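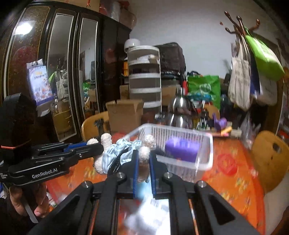 Vy Tô was told in April that her job would still be there, and that she would hardly recognise it. She had spent years sorting and dressing soft toys at Enevum. Now she was to handle them with grippers, so that machines could learn the work from her.

Chapter 2
Work that teaches machines

Cloth and plush are hard for a robot. They fold, stretch and slip, and no two pieces lie the same way. A worker's hands deal with this without much thought - a machine has to be shown.

At Enevum, 60 of the 85 packers retrained. Pay stayed the same, but targets changed: more than 1,000 recorded movements a week took the place of boxes filled. Some staff missed the old pace. Others asked who would own the recordings.

This chapter looks at how such changes are agreed, and at what workers can ask for before they begin.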